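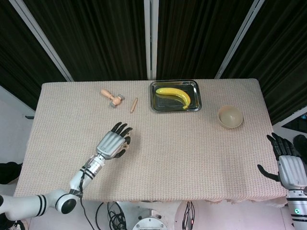

Drirnley Street Market Notes — README

Posted in August by the maintainer
12 comments · 37 shares

So this is my little dataset of what people sell at outdoor markets and what they ask for it. I started it because I kept buying secondhand toys and tablecloths in Drirnley and wanted to know if I was paying too much (I was!). It grew from there.

What's in it

There are 417 rows in stalls.csv, one per item. Each row has the market, the month, the kind of thing, the asking price, and what I paid if I bought it. Most of it comes from Drirnley and Povov, with a smaller batch from the night market at Grukside, which opens at 6 pm and is lovely but terrible for reading price tags.

Things to know before you use it

Prices are in whole dollars. I rounded up when there were cents, then stopped doing that at row 37, so watch out for the early ones. An empty price means I forgot to ask. A zero means the seller gave it to me — this happened more than I expected at Povov, mostly near closing time.

The "kind" column has four values: toy, cloth, kitchen, other. Yes, "other" is huge. I tried splitting it up and ended up arguing with myself over whether a birdcage is furniture, so I put it back.

I took out anything over $900, which got rid of one piano and a very hopeful man's stamp collection.

Please don't use this to tell sellers they're overcharging. It's one person walking around on free mornings and it leans heavily toward stuff I like!

Using it

Opens fine in any spreadsheet. Do what you want with it, just link back here. If you find a mistake, leave a comment with the row number and I'll fix it in the next version. I still need to type up the Grukside notes from July.

Recent items
Afridi price checker, version 4
Cleaning up messy market names
Povov stall map, first try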